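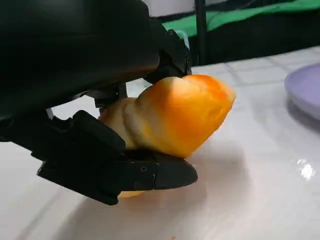 Texto: Ching-wen Chung
Sección Visitas | Diciembre

El centro de ensayos de Predberg abrió sus puertas al público profesional con una jornada dedicada a la manipulación automática de alimentos. Asistieron 38 invitados, procedentes en su mayoría de la restauración colectiva y de la formación técnica, que recorrieron las instalaciones en dos turnos.

La demostración principal correspondió a Seriven, empresa que desarrolla programas de control para pinzas robóticas. Sobre una mesa blanca, la pinza negra de dos dedos se cerró en torno a una pieza blanda de color anaranjado y crema, con un dedo apoyado en la parte superior y el otro introducido por debajo. A escasa distancia se encontraba un plato de color lavanda.

«Un objeto rígido admite errores de fuerza que un alimento no perdona», explicó Panagiotis Stefanou, responsable técnico de la empresa. Según indicó, el sistema se ha ajustado a lo largo de 2.000 agarres registrados en el propio centro, con productos de forma irregular y consistencia variable. Cada ensayo dispone de un máximo de 20 segundos, transcurridos los cuales el brazo regresa a su posición inicial.

Szu-yu Fu, directora de Predberg, recordó que el centro cede sus bancos de trabajo a empresas de reducido tamaño durante periodos de seis meses, prorrogables una sola vez. El convenio con Seriven se encuentra en su segundo periodo.

En el turno de preguntas, varios asistentes se interesaron por la limpieza de las articulaciones de los dedos y por el coste de las piezas de repuesto. Stefanou reconoció que la higiene constituye la principal cuestión pendiente antes de cualquier uso en cocina, y precisó que el equipo mostrado es exclusivamente de laboratorio.

La visita concluyó en la sala de formación, donde Sadao Takeda presentó el programa de prácticas para estudiantes. La próxima convocatoria ofrecerá 20 plazas, y las solicitudes se tramitarán a través de la secretaría del centro.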